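**Orard posts simulator results for two parallel grippers**

September 2019 - Orard has released the first results from its gripper comparison, run entirely in simulation ahead of bench work at its Denden lab. The test set two parallel-jaw models, supplied under the project names Zostura and Abdella, against the same arm, the same controller and the same list of grasp targets. A total of 2,977 grasp attempts were logged across both models.

Each gripper was given 11 target shapes, from flat bars to short cylinders. Starting poses were drawn at random inside a fixed area of the tabletop. The arm controller ran at 100 Hz in every trial, and the camera was mounted at the wrist, looking down past the fingers at the work surface.

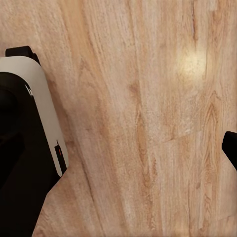
The Zostura model closed on target more often with thin parts, while Abdella did better on cylinders. Most failed grasps in both sets came from approach height. When the fingertips stopped too high, the part slid out during the lift; when they stopped too low, the contact solver reported a collision with the table and the trial was ended.

Kalkidan Wubshet, who ran the comparison, said the wrist view caused more trouble than the grippers did. "A bright spot on the tabletop was enough to shift the edge estimate," she said. "We reran a batch with the light moved and the estimate settled down." The rerun covered 30 starting poses and is listed separately in the release.

Wubshet also noted that friction values for the finger pads were taken from data sheets and have not been measured. The two models use different pad settings, so the scores for smooth parts should be read with care.

The release includes trial logs, controller settings and the target meshes. Scene files for the tabletop were held back in August over a texture license and are now included as well. Bench trials with physical grippers will use the same target list, with a second camera fixed to the side of the table. Orard has not set a date for those results.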